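Print this page | E-mail this job to a friend

Search jobs Keyword or location Go

Software Engineer, Manipulation (Perception + Planning) - Nerkholm

Posted Wednesday, November 27, 2019

Nerkholm is hiring. One opening now, maybe a second in June, depends on how the first one goes. Full time, on site at our Rarnton lab. Please read the whole thing before you apply, it saves us both an email.

What we do: software for two-arm tabletop sorting. We don't build arms. We buy arms and write everything above the motor drivers: control loop, wrist camera perception, grasp planning, the scheduler that decides which arm goes first, plus the tooling nobody wants to write and everybody uses. The stack is called Fondside. Mostly C++ with Python on top. Some of the Python should be C++ and you'll probably be the one to move it.

The current problem is small awkward plastic parts. Thin legs, shiny, they hook onto each other. Segmentation merges two of them into one blob, then the planner picks a lovely grasp on the middle of the blob and of course there's no middle. Black parts under black fingers are the worst case for us, the mask for the finger bleeds into the mask for the part right when you need it most. 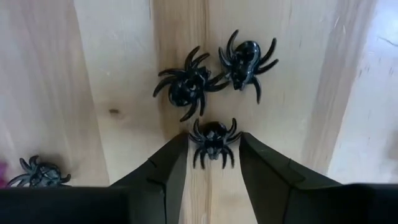
Depth is no use at that range, said one of the perception people on reading the draft of this ad, and please put that in so we stop getting cover letters that say "just use depth." OK, it's in. The same person would like you to know that the highlights on glossy plastic move as the wrist moves, and that anyone who has a decent way of using that instead of fighting it should say so in the first line of their email.

So. Where we are with numbers. Single parts with space around them: fine, not worth talking about. Touching parts, first-try pick success was 79 percent in June, it's 83 now. Those four points took all summer. Next four will be harder and that's the job, more or less.

What you would be doing

- Instance segmentation from the wrist view. Training, but also labeling tools, also looking at lots of bad masks by hand. If you hate looking at bad masks this is not for you
- Grasp ranking. Right now it's a hand-tuned score with a learned term bolted on. Nobody is proud of it
- Fixing the finger mask. We render it from the gripper model and it drifts when calibration drifts
- Hand-eye calibration that doesn't need a person with a spare half day
- Replay tool. We log everything and then can't find anything. Awan (our log viewer) opens a run in its own sweet time and crashes if two camera streams disagree on the clock
- Code review, a fair amount of it

You wont be doing: mechanical design, sales demos, web front end.

On the planning side, a bit more detail since people ask. Both arms share one workspace and both want to come in over the same spot. Fondside currently reserves a swept volume for each arm and makes the other one wait. Safe, boring, slow. Lots of waiting. We want proper time-parameterized planning for the two arms together, with replanning when a pick fails and the part ends up someplace else. Cables complicate it: they're not in the collision model except as a fat cylinder at the wrist, and the planner gives up on a bunch of poses that would be perfectly OK. A better cable model would be worth real cycle time. If you've done anything with deformables, even a school project, tell us.

The other open question is order. Which cluster first, which arm, which bin. Greedy nearest-part works until the near part is tangled with something that belongs to the other arm. Then you get a handoff nobody planned for.

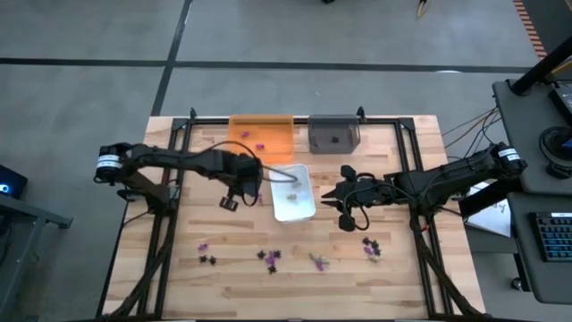 The scheduler gets a list of detected parts with color class and confidence, and a list of drop targets, and that's all it gets. It has no idea that a part is hooked to its neighbor. Perception knows (sort of) and throws that away before publishing the message. Changing the message means changing four nodes and the replay format. It's on the board, it's been on the board a while. Good first project, you'd touch every piece of the system and meet all of our bugs.

You need

- Solid modern C++ and Python you would let other people read
- Real experience with at least one of: motion planning, grasping, segmentation, real-time control. One. Not all of them
- Comfortable with rigid body transforms. You'll be asked to find a flipped frame in the interview
- Linux, git, usual stuff
- Able to work in the lab. Remote one day a week is fine, more is hard as the arms are here

Nice to have

- Trajectory optimization
- Sim, and a healthy distrust of it
- Have written a driver for something that had bad documentation

Degree: don't care much. Send code or a writeup, that counts for more.

Pay depends on experience, we'll give you the range on the first call so you don't have to ask. Health and dental, relocation help if you're coming from out of state. Parking is free but fills up early.

How it works: short phone call, then a take-home (a recorded run with a failed pick in it, you tell us why it failed, please don't spend more than an evening), then a day in Rarnton. The day includes an hour at the table with the arms running and you changing a planner parameter or two with us watching. We'll be friendly about it. We answer everybody, even if its a no.

To apply: resume plus one page on something you got a robot to do, and what went wrong on the way. Plain text or PDF. Put job number 83 in the subject line or it lands in the wrong inbox. No recruiters please.

Open until filled. We start calls as applications come in so earlier is better.

Filed under: Engineering Jobs > Robotics Software | Tags: c++, grasping, motion planning, perception, Rarnton

Print this page | E-mail this job to a friend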